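Henby Gebäudeservice
1/5 Am Standort Florkside übernimmt seit Januar ein Greifsystem das Abräumen der Teeküchen. Wir informieren an dieser Stelle über den Stand des Projekts Fontes und die Folgen für die Beschäftigten.

2/5 Jeder neue Ablauf wird zunächst in der Simulation erprobt. Dazu gehören auch sperrige und unregelmäßig geformte Gegenstände, die im Alltag selten vorkommen.

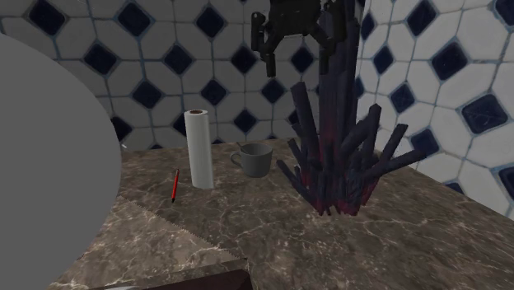 Simulation Teeküche: Greifer über dunklem Kristallcluster, links davon Becher und Papierrolle. Grafik: Henby

3/5 Stellen entfallen nicht. 2 Beschäftigte der Frühschicht wechseln in die Prüfung der Simulationsläufe. Die Schulung dauert 3 Tage und gilt als Arbeitszeit.

4/5 Die Eingruppierung bleibt unverändert. Offen ist die Regelung der Zulagen für die Spätschicht; hierzu laufen Gespräche mit dem Betriebsrat.

5/5 Fragen zum Einsatzplan nimmt die Projektstelle in Raum 201 entgegen. Der Standort Grelis folgt zu einem späteren Zeitpunkt.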